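From: Hajar Belhaj
To: Istosbridge teaching-by-hand list
Date: 11/27/21
Subject: Re: Passing things between two grippers

Zulmira Bragança wrote:
> We tried the two-handed pass again and I still can't tell
> when the first person ought to let go. Do you count it out
> loud, or go by feel? Our October recordings are a mess.

Dear Zulmira,

Lovely to hear from you, and please don't lose heart over October - ours from that month went in the bin too! We go by feel now. I used to count aloud, and all it did was make both of us snatch on "three". What helped most was letting both grippers keep hold for a good slow breath before anyone opens up.
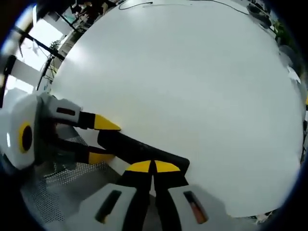 The taker should come in at an angle to the giver and close gently. If you feel the thing twist in your jaws, stay where you are and let the other person settle, even if it seems to last for ever. A slow pass is perfectly good teaching, and the Tistonow scripts don't mind a long pause in the least (the Skesusen ones did, if you remember, and I was so cross about it).

We do 20 passes and then swap sides, with a sit-down after every 40. Keep your wrist loose, and try not to wave the second gripper about while you're waiting for your turn. I'm dreadful for that myself.

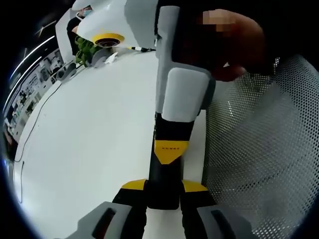 Things to send me, if you have time

- your 6 worst passes, please, and don't tidy them up first
- which of you was giving and which was taking
- whether you're still on the old Tuncer settings

All my best to everyone at your end,
Hajar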